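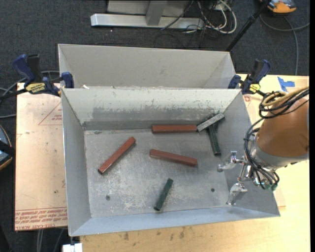 Red, green and gray bars in a scuffed metal bin.

The Second Life of a Box of Parts

There's a particular sound that anyone who grew up with a construction set will know. It's the crash of a full box being tipped out onto a floor, followed by the long raking noise of a hand going through the pile for one piece. I heard it again last November, in the back room of a secondhand toy shop in Sillville, and I was ten years old before I'd even got my coat off.

The shop is called Pandora, and it sells building toys by weight. You pick up a tray, you dig, you pay for what you dug. Some of the stock is famous and some of it was made by companies that lasted one Christmas. My favorite, and the reason I drove out there, is a set called Lalix: chunky bars and connectors that lock at odd angles, so that everything you make comes out looking slightly like a bridge. The big box had 507 pieces. I have never seen a complete one (and I've looked!).

What I love about old construction sets is how little they tell you. The Lalix booklet has 21 pages, and only the first 5 show you how to build anything. The rest is drawings of finished models with no steps at all, just a crane or a windmill sitting there daring you. My brother and I spent most of one summer on the windmill. We got the tower right and never did work out the sails, so ours had a kind of flat hat, and it stood on top of the refrigerator until somebody slammed the door.

Newer sets are beautifully made and I own plenty of them. But a lot of them are really puzzles with one answer, and when you're finished the thing goes on a shelf. A mixed tray from Pandora has no answer. You've got eight bars of one length, two of another, a wheel from something else entirely, and a hinge that doesn't fit anything until, around midnight, it does.

The people digging alongside me were a wonderful mix. There was a couple hunting for axles to finish a model railroad crane, a teenager filling a tray with nothing but gears, and a father who kept telling his daughter they had to leave and then finding one more thing he wanted to show her. She was making a giraffe. It had three legs and a very good neck.

If you want to try this yourself, start small. A shoebox of mixed pieces is plenty, and it's much easier to be clever with forty parts than with a thousand. Wash plastic pieces in lukewarm water with a drop of dish soap and spread them on a towel overnight. Keep metal ones out of the sink and wipe them down with a soft cloth. I'd leave the scratches alone. Sorting by color looks lovely, but sort by shape if you plan to build, or you'll spend your evening hunting for a short bar among the long ones.

And do buy the odd bits. On my way out I picked up a bag marked Simiyu, which is either a maker I've never come across or the name of the person who once owned it. It holds curved pieces that clip, just barely, onto Lalix bars. I've had them on the kitchen table ever since — eight curves, a handful of straights and one borrowed wheel — and I think I may finally have the sails for that windmill.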